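Bench notebook, arms project, September
Task: two balls into the can, both arms, taught by remote control

Picked this up again after lunch. Goal for the day was to get the ball task from "works if you talk nicely to it" to something we can hand to Lihua Pan for training without an apology attached. Target in the plan is 50 clean demos. The plan was written by me, in a good mood, before I had tried driving the task for more than one coffee.

The task, for whoever reads this after me: two tennis balls on the left, can lying on the right. Right arm picks up a ball. Left arm holds the can and tips it up so the mouth faces the middle. Ball goes in. Repeat with ball two. A child does it without looking. I do it with two leader arms, a foot pedal and a great deal of muttering.

Setup unchanged from last time except for the session software. We are on the new Jamby build, which saves an episode when you press the pedal, and also, I learned, when you rest your foot on the pedal. I now own several very short episodes of two arms doing nothing. Deleted. If you see any I missed, they are not a secret method.

First thing I wanted to sort out was the approach. The old demos come in from all over the place, depending on who was driving and how much of a hurry they were in. So I've been starting with the gripper wide open and well back from the balls, then coming straight in along the table with both of them in view.

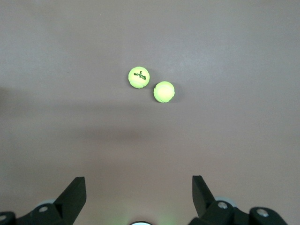
Wrist view, fingers open, both balls still well ahead.

From back there it is a nice easy picture and you feel like a surgeon. Closer in, less so. The balls are near neighbors, and the finger that isn't aimed at anything likes to find the other ball. I bumped ball two on three of my first attempts and chased it on two of those, which is a bad idea. Chasing a rolling ball with a leader arm teaches the policy that panic is part of the procedure.

Things tried, in order:

Closing the fingers partway before the approach. Fits the gap better, but then the target ball gets nudged forward by the fingertips and we push it along the table like a very slow croquet match. Dropped.

Rotating the wrist so the fingers straddle the ball across the gap and not along it. Better. It takes a conscious twist of the leader handle, and I forget it about as often as I remember it. Wrote TWIST on a sticky note and put it on the monitor. Lihua asked if it was a dance thing.

Coming down from above. Cleanest grasp of the lot, but the wrist camera loses the second ball early, and the policy then has to remember where it was. The current one has no memory to speak of. Kept as a fallback for when the balls are touching.

Settled on the twist. Rule for all drivers from now on: open wide, start far back, twist, come in slow, take whichever ball is nearer the gripper. If you bump the other one, stop, throw the episode away, reset. No heroics.

Then the can. I had been putting it down wherever my hand happened to drop it, and when I played back the older episodes the starting spot wandered all over the right side of the table. Some variety is what we want. What we had was variety plus a few starts the left arm could only reach by folding itself up like a lawn chair. For this batch it goes right of center, on its side, level with the balls, clear lid end toward the left arm. I move it a little between episodes and leave the big moves for later.
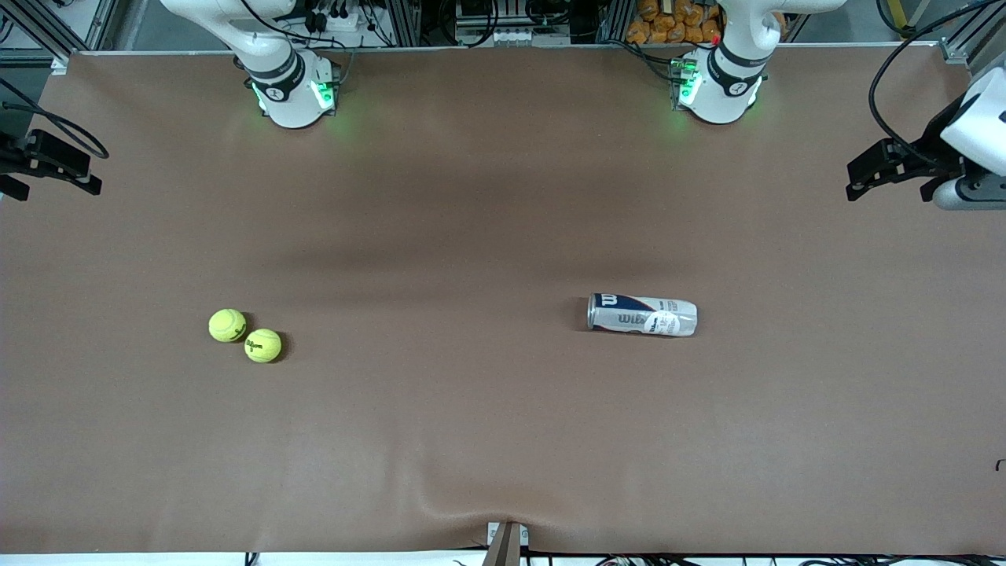
The rest of the afternoon went on handedness. The leaders sit in front of the operator, the followers face the operator from the far side of the table, and so "right arm" means one thing to the robot and another thing to your eyes. We use the robot's right and left everywhere, in the file names and in this notebook. The robot's right arm is the one on the ball side. I have written this down before. I will write it down again. Kauppinen drove for half an hour before we noticed the episodes were tagged the other way around, and there are 11 of them to relabel. I said I'd do it. I'd like it noted that I said so cheerfully.

Jakside (the old leader mapping, for newer people) had a mirror switch that was supposed to settle all of this. It mirrored the arms but not the pedals. We don't talk about Jakside.

Second problem of the day: lag. With both wrist streams and the table view recording, there is a small delay between my hand and the follower. Small enough that you adapt inside a few minutes, which is the trouble, as you adapt by leading the motion a bit and then the recorded action and the recorded picture don't quite agree. Lihua's view is that the training will shrug it off. Mine is that it won't and I will hear about it in October. We compromised: she gets the batch as is, and I log the delay per episode so that one of us can be right later with evidence.

Grip force: still no feeling in the leader handles, so squeezing is done by eye. On a tennis ball you have plenty of room for error. On the can you don't. Capped the left gripper lower than the right one and put the value in the config with a comment. Please leave the comment alone, it is the only documentation.

Also tried the hand-guided route for a while, just to be fair to it. Put the right arm in free mode, held the wrist, walked it to the ball. Lovely smooth path, much smoother than anything I manage on the leaders. But my forearm is in every picture from the table camera, and the policy would quite reasonably conclude that a sleeve is required. You also can't hand-guide both arms at once unless you have help or longer limbs. Fine for showing a single waypoint, no good for this.

Where I slow down now is the last stretch before the grasp. With the fingers this near, the small corrections matter and the big ones are a disaster.

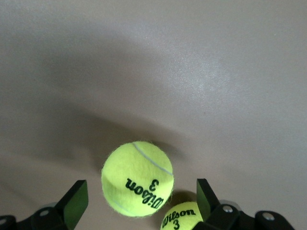 My habit is to stop the arm dead at that point, look, think, and then close. Watched a few back at speed and the pause is very visible. It has to go. A pause where nothing changes in the view gives the policy no clue when the pause is supposed to end, and the last time we trained on a batch like that it parked itself next to the object and stayed there until we went home. So: slow is fine, stopped is not. Keep creeping. If you need to think, do it at the start pose like a civilized person.

Tally at the end of the session: 9 keepers by the strict rule, with more than that in the maybe folder, mostly for pausing. Not 50. The speech in the project proposal said 500 by the end of the phase, and I am choosing to remember it as a figure of speech.

To do
– relabel the Kauppinen episodes (me, cheerfully)
– pedal dead time in Jamby, so a resting foot doesn't count as intent
– log delay per episode, one column, same file as the tags
– mark can start zone in the config, not with tape, the tape shows up on camera
– ask Lelby for the softer handle springs they promised. They promised them in writing this time, I have the mail
– second driver needed for the next batch. My twist is a bit too much my twist, and Lihua wants at least two people's habits in the data before she trains

Left the arms powered down, leaders parked. Sticky note stays on the monitor.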